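The Ribbon Branch

I had promised Liesbeth Prins the slip filter would be merged by February, and it was nowhere near merged, and she knew it, because she reads my commits before I've had my tea.

Let me go back a bit. We were three people at Wastton then, upstairs over the old seed merchant's in Restlow, and what we sold was software: the bit that decides how fast the fingers close, and when to stop, and what to do if the thing you've got hold of starts going somewhere you didn't ask it to. Boxes were easy. Bottles were easy. Then Rowlands rang up wanting cloth, bags and scarves and all the dangly bits that come with them, and I said yes on the phone (I always say yes on the phone!) and went and made a branch called ribbon.

The trouble with a ribbon is that it's hardly there. My code looked at the finger width, saw something very close to nothing, and decided it had missed. So it opened again. Close, open, close, open, like a goldfish. I sat up with the logs until the numbers stopped looking like numbers, and there it was on line 3804, a threshold I'd put in myself for bottles, with a comment next to it saying "fine for now".

I took the threshold out and put in something cleverer. It watched how the width changed over the last few readings and made a guess: holding, not holding, don't know. I was terribly proud of "don't know". The old code had never once admitted to it, and I'd say the same of most people I've worked with, me included. I replayed all 4000 grasps from the Vuvham set through it overnight and came in early to look, coat still on, clicking through the floral ones first as they'd always been the worst.
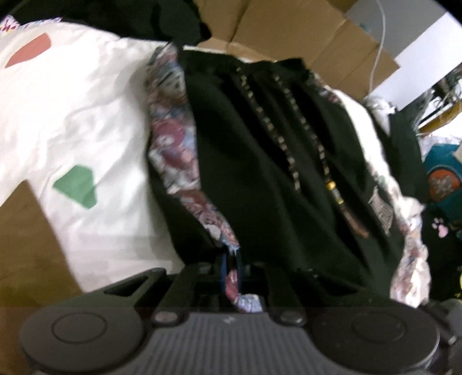 Liesbeth Prins wrote under the results that she liked it very much and that it was wrong. A guess was all very well, she said, but the planner downstream had no idea what to do with a "don't know", so it would do what it did with everything it didn't understand, and wait. Had I looked at how long it waited?

I had not looked at how long it waited.

Six seconds, was the answer. Six seconds of standing there, every time, while the planner hoped somebody would come along and make up its mind for it. Over a whole shift at Rowlands that would be a lot of standing there.

I sulked until lunch, and then I walked down to the river with a cheese roll and had it out with myself. I wanted the planner to be braver. She wanted my filter to be plainer. And somewhere by the lock I thought, well, what do I do when I can't tell whether I've got hold of something? I give it a tiny tug. I've done it with shoelaces all my life.

So that was the fix, a tug. Two millimetres back, read the width again, then say yes or no. I typed it up with crumbs on my jumper and pushed it before I could start fiddling, and I called the function tug, and she renamed it verify_grasp_by_retraction, and I renamed it back.

She let me keep it. The merge went through on 17 April 2020, both of us at our kitchen tables by then, and she sent me one line to say the tests were green and would I please delete the comment that said "fine for now".

I've still got the branch somewhere.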